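Notes — cable and parts tidy, April
Room 3114, started 10 past, finished before lunch
Present: Fiifi Agbenyega (notes), Arnarine side x2, Chaiyaporn bench people. Apologies from Flotell.

**1. Last time**

Notes agreed, no changes. Estach order still open, see item 4.

**2. Cables**

Long talk. Main complaint is same as before — people pull one wire out of the basket and get the whole lot. Time wasted every morning. Agreed to stop using one basket for everything.

- Thick black cable gets coiled and goes in the green tray. One cable per tray, no stuffing.
- Thin red and black wire stays in the white basket for now. Untangle before it goes in, not after.
- No tape on coils, leaves gunk. Velcro ties only. Pack of 39 on the shelf, take from there.
- Anything with a broken end goes to Fiifi, not back in the basket.

Somebody asked about color sorting the thin stuff. Red and black are used in pairs so no point splitting. Left as is.
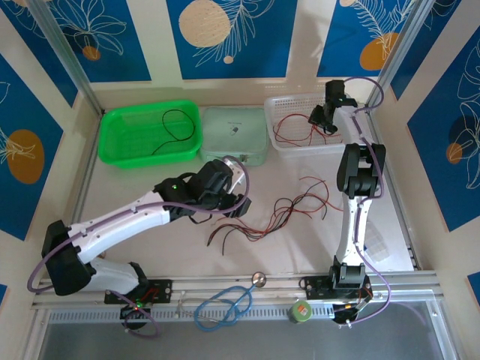
*Item 2: center bundle still to sort. Tray, lidded box and basket along the back.*

Arnarine want the containers kept at the back edge so the middle of the table is clear for work. Agreed. Order left to right: green tray, mint box, white basket. Please put them back that way, people have been swaping them.

**3. Small parts**

Clear compartment box stays on the right side of the table. Question on whether it needs a second one — Chaiyaporn say yes, Arnarine say the first one should be gone through first. Go through it first. Lids shut at end of day.

Mint box: label wants redoing in bigger print. Was suggested we list contents on the lid, but contents change too often. Short name only. Fiifi to print.

**4. Estach order**

Asked for 10 more trays, same size as the green. Quote came back with wrong depth. Fiifi to send it back and ask again. If they can't do the size, look at Flotell's supplier. No money agreed today.

Also lids for the baskets? Parked.

**5. Walls / table**

Blue leaf panels are staying up. Two people don't like them, rest fine. Wipe white top with damp cloth only, the spray left streaks last month. Cloths are under the sink.

**6. AOB**

- Room key — return to the hook, not the drawer.
- Scissors missing agian. If you have them bring them back.

**Actions**

- Fiifi — label, Estach email, broken ends
- Chaiyaporn — go through compartment box
- Arnarine — sort the loose red/black bundle, then basket
- Flotell — send supplier name

Next one same room, same time. Bring ties.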